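Cleaning white panels without leaving streaks

Quick one, got 9 minutes before I have to be out the door. Works on flat white boards, work surfaces, upright back panels, that kind of thing.

What you need: two soft cloths, warm water, drop of dish soap, a plain pencil eraser. No scrub pads. They take the shine off in patches and you can't put it back.

1. Dust first, dry cloth. Get into the grooves on any metal framing at the sides too, or the grit ends up back on the board.

2. Do the upright panel before the flat one. Top to bottom, straight strokes. Circles and slanty wipes are what leave streaks.

3. Now the flat board. Start at the far edge where it meets the wall, thats where the gray smudges collect. Damp cloth, not dripping.
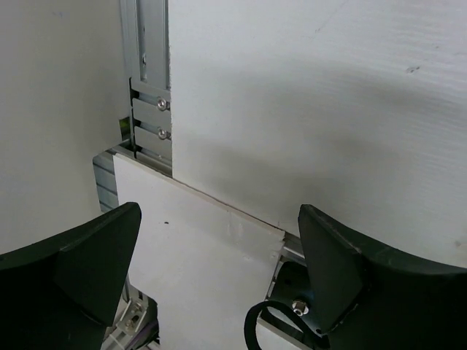
Remedios Aranda wrote in to say she skips the soap completely and just changes the water 3 times, and she gets fewer streaks that way. Tried it in November on the big panel at Gritdale. She's right, if the board isn't greasy.

4. Small dark specks: eraser, light pressure, wipe off the crumbs. Still there? Probly a nick, leave it.

5. Dry with the second cloth right away. Same direction as before.

Scuffs that are in the surface won't come out. Stop at 7 or so rubs.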